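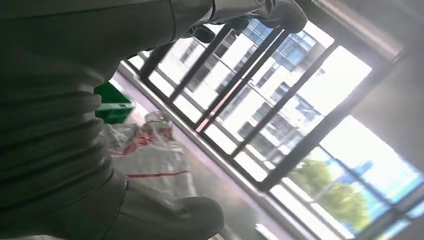
The question put to this author most often by readers of these pages is whether a household should expect to own a machine that does chores within the next several years. The present entry sets out a considered reply. It is based on a period of reading, two visits to the workshop at Tondness in May, and a good deal of correspondence with people who work in the field and were generous with their time.

It is useful to begin with what a chore consists of. Tidying a counter by a window is regarded in most homes as the lightest kind of work and is often given to children. It requires that a person tell one item from another, decide which items belong together, pick each up without damage, and put it somewhere sensible. A rigid box with straight sides presents a modest difficulty. A crumpled plastic bag presents a serious one. It has no fixed shape, light passes through part of it and shines off the rest, and its outline changes the moment a finger touches it. Any printing on it is bent by the creases. A person takes hold of such a bag without thought. A machine must first determine where the bag ends.

Girish Awasthi, whose group at Tondness studies grasping, was firm on this point in our conversation. In his view the public has been trained by factory footage to believe that strength and speed are the obstacles. Those were dealt with long ago. The remaining obstacles are thin, soft, shiny and see-through things, and a home is largely filled with them.

The second matter is the hand itself. A hand with several fingers can in principle hold what a human hand holds, but it also takes up room. When it closes in on a small item, its own fingers and thumb block much of the view of a camera placed near the wrist. Designers may add a second camera elsewhere, or rely on touch, or accept a slower approach. Each remedy adds cost or time. Brynhildur Brynjólfsdóttir, who repairs hands of this kind for Vestergaard, adds that fingers are also what fails first. She favors simpler grippers wherever the work allows.

Light deserves more attention than it usually receives. A counter beneath a large window on a bright day is pleasant for people and difficult for cameras. The glass goes white, the near side of everything falls into shadow, and the setting that suits one spoils the other. At the shop in Enley, where parts are sorted at fixed benches, the windows behind the sorting station were simply painted over. Few families would agree to the same measure.

The shop floor remains well ahead of the kitchen, and the reason is plain. At Enley the sorting station handles 3000 parts in a shift, and 7 types of part account for all of them. The station does not meet a type it has not met before. When a part arrives upside down, it is sent around again. Purificación Carrasco, who supervises the line, reports that her staff are called over less often than they were a year ago, and that the calls nearly always concern packaging: torn film, a folded liner, a bag caught under a tray.

A fair test for the home was proposed to me by Mikkel Eskildsen. He suggests 600 attempts at clearing a counter, in a room the machine has not seen, with whatever the residents happened to leave out. He would count an attempt as successful only if the residents did not have to touch anything afterward. I am not aware of any system that has been put through such a test in full. The Tusine trial comes nearest, but its organizers selected the items in advance and left out bags altogether.

This author's position is therefore as follows. Machines can now perform certain household tasks under supervision, slowly, and with items that hold their shape. They cannot yet be given a room and left to it. Readers who are considering a purchase are advised to ask the seller for an uncut demonstration that includes a used plastic bag, beside a window, at noon. A seller who declines has given a useful answer.

Correspondence on this entry is welcome. A reader has already asked about laundry, and I intend to take up that subject after a further visit to Tondness.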